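## Tideck Tabletop Arm -- can it make the coffee yet?

Short answer, no. Longer answer, it can do more of the coffee than I thought it would when I added it to the shop, and I've been playing with it since the start of March, so let me tell you what you'd be buying.

The Tideck is a single arm with a two-finger gripper that bolts to the edge of a table or bench. We sell it with the Voddale starter set (a bundle of short kitchen routines you can edit) and a small camera for the wrist. People keep writing in to ask whether it'll do chores, so I picked one chore and stuck with it: scoop, move the cup, put the spoon down. No grinder, no kettle, no hot water anywhere near it, please!

The cup is the part I'd worry about at home. A cup is round, it slides, and the gripper has to decide between the rim and the handle. A spoon is thin and ends up lying wherever you last left it.
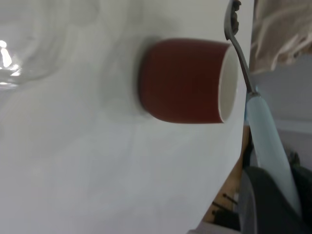 Escobar wrote in to say the cup is easy and the spoon is what breaks your heart: once it's picked up a little crooked, every scoop after that is crooked too, and the arm carries on as if all is well. Fair point, and I've changed my mind since reading it. If you're choosing between practicing cups and practicing spoons, start with spoons.

What helped me most was swapping the utensil. Skinny steel handles were a pain -- the fingers close, the spoon rolls, and you're back to square one. A thick handle gives the gripper something to hold. Glass is the other thing to think about. The wrist camera picks up highlights and shadows off clear bowls and cups, and on a white table the bowl almost melts into the background.

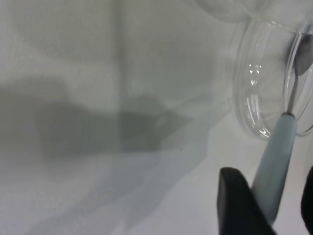
So I'd budget an evening just for lamps. Move them around, try a darker mat, and save your settings when you find something that works. Sistard makes a clip-on light that fits the arm and we stock that too, but a desk lamp from the closet did fine for me.

### How it does, chore by chore

- **Moving an empty mug:** good. I ran it 11 times in one sitting and it let go early 3 times, always on the handle.
- **Scooping dry stuff (beans, rice, sugar):** okay, slow, expect crumbs.
- **Wiping up the crumbs:** not yet. It pushes them around.
- **Loading a dishwasher:** no. Please stop asking me, I want it as much as you do :)

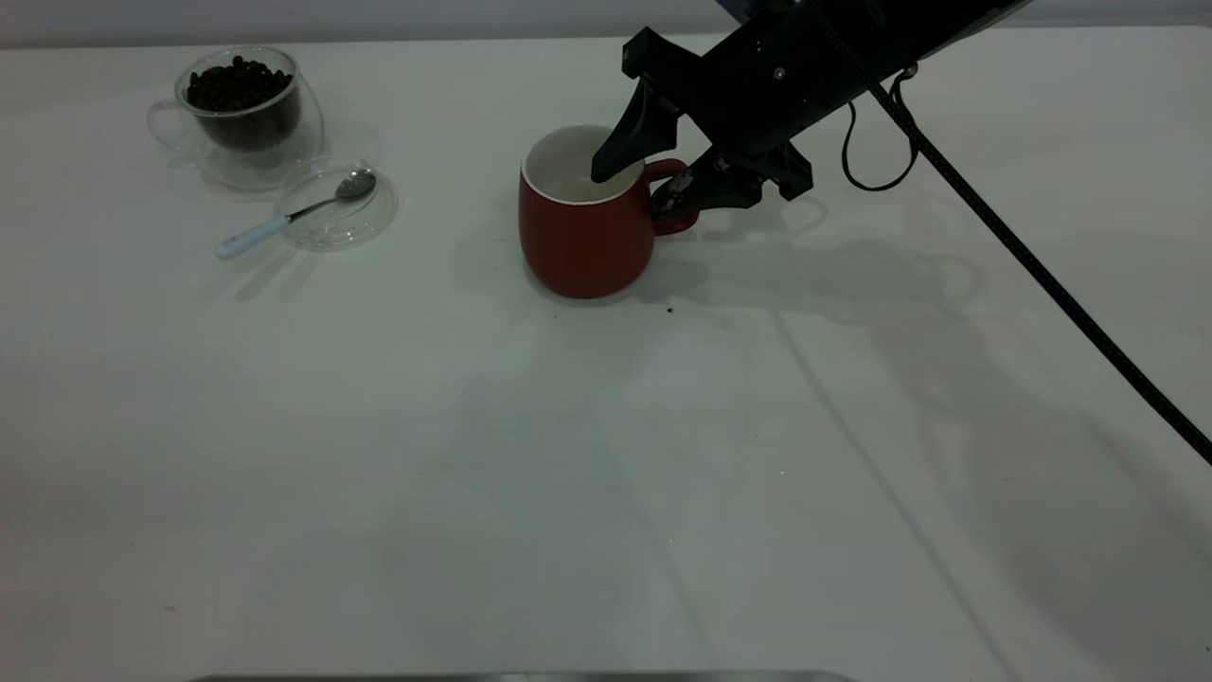
*Gripper on the red mug, one finger inside and one at the handle.*

### What's in the box

- Tideck arm with gripper and table clamp
- Wrist camera and cable
- Voddale starter set, on a stick and as a download
- Printed guide (272 pages, and I've read most of them)

Keep the payload under 200 grams if you want smooth moves. It will try heavier things, but it gets wobbly, and a full mug is heavier than you'd guess.

Would I buy one to save time in the morning? Nope. I can scoop coffee half asleep and this thing can't do it wide awake. But if you like tinkering, or you run a small shop and want to find out which fiddly jobs are worth handing over, it's a great way to learn on your own table. Returns are fine as long as the clamp pads are clean, and spare fingers are on the parts page.

*Page updated 10th March. Starter set routines now include the spoon rest.*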